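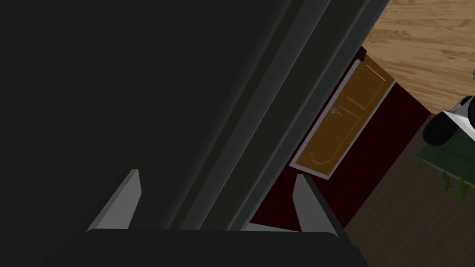
Stostora Adds Made-to-Measure Interior Glass Partitions for Commercial Contractors

Laizer line ships in four frame profiles, with trade pricing for builders and property managers

Stostora, a supplier of interior glazing and fixtures to the building trades, will begin taking orders in December for Laizer, a line of made-to-measure glass partitions for offices, clinics, hotels and multifamily common areas. The line replaces the company's stock-size Zanine panels, which will remain available as replacement parts for existing installations.

Laizer panels are cut to the opening. Finished panel height runs up to 106 inches, and single panels can be ordered as narrow as 23 inches for use beside door frames and columns. All glass is tempered after cutting and edge work. Holes, notches and hinge cutouts must be shown on the approved shop drawing, as tempered glass cannot be modified in the field.

Frames are aluminum and are supplied in 4 profiles: a recessed floor channel, a surface-mounted channel, a full perimeter frame and a divided-light frame with horizontal bars. Finishes are clear anodized, black and white. Custom colors are quoted separately and add to the lead time.

Doors are available in swing and sliding versions. Both use Fuva hardware sets, which include the track or hinges, pulls, strikes and floor guides. Locksets are not included and should be specified by the contractor to match the building's keying system.

Ordering and measurement

Contractors may submit their own field dimensions or request a site measure. Where dimensions are submitted, openings should be measured after finished flooring is in place, at the top, middle and bottom for width and at both jambs and the center for height. Out-of-plumb conditions must be noted. Stostora returns a shop drawing for approval, and fabrication starts when the signed drawing and deposit are received.

Standard lead time is 23 business days from approval. Panels ship crated on edge and require a forklift or lift gate at delivery. Installation is offered within the company's delivery area and is quoted as a separate line item. Outside that area, orders ship by freight with setting blocks, gaskets and printed instructions.

Pricing

Trade accounts receive project pricing based on total square footage, including phased orders released against one purchase order. Existing Zanine account holders do not need to reapply. Tax-exempt customers should submit a current certificate with the first order.

Samples of each profile and finish are available to architects and contractors on request. Drawings and the written specification can be obtained from the Stostora commercial sales desk.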